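Swapping the landline over, and the phone that stayed in its box

I've been putting off writing about the great phone changeover because I was hoping to have a happier ending by now (I sort of do). As lots of you in Purcombe will know by now, the old copper lines are going and we're all being moved over to calls through the broadband box. Our turn came in April. The letter said the engineer would be with us at 10, and he was, and he'd gone again before I'd finished making his tea.

The line itself has been fine. What I hadn't thought about was the handsets! Our old set only had one plug-in base, in the hall, which is nowhere near the router, and the router has to live behind the telly. So the base had to move too, and then the ringer couldn't be heard upstairs with the bedroom door shut. I missed three calls from the surgery in one morning.

I bought a Workon twin pack first, mostly on price. Nice clear screen, horrible little buttons, and you had to go through two menus to turn the volume up while the other person carried on talking. Back it went. The shop suggested a Larnura instead, which has a proper volume key on the side and an extra-loud setting that suits my left ear very well. It also lights up when it rings, so I can see it from the sink. You can store 91 numbers in it. I have put in 26 and I'm struggling to think who else I'd ring.

A few things I wish I'd asked sooner. Check whether your new phone works with hearing aids on the "T" setting, as the cheaper ones often buzz. If you have a pendant alarm, ring the alarm company before the switch and not after. And do ask about a battery back-up, because the phone goes off with the electric now, and we had a power cut at 8 in the evening that very first week.
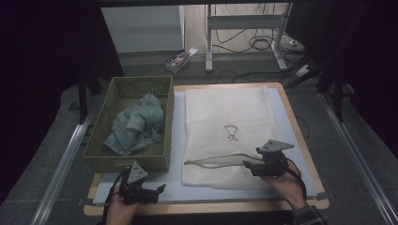
Basket and bag, on the table at home.

My neighbour swears by her Rissanen, which reads the caller's name out loud in a rather stern voice. I had a go with it and the sound was lovely, but it's heavy to hold for a long natter and mine tend to be long. She's happy to let anybody try it, so drop me a line and I'll pass the message on. And if you've got an old Workon charger going spare, don't send it to me, thank you, I've still got theirs in the drawer and need to post it back.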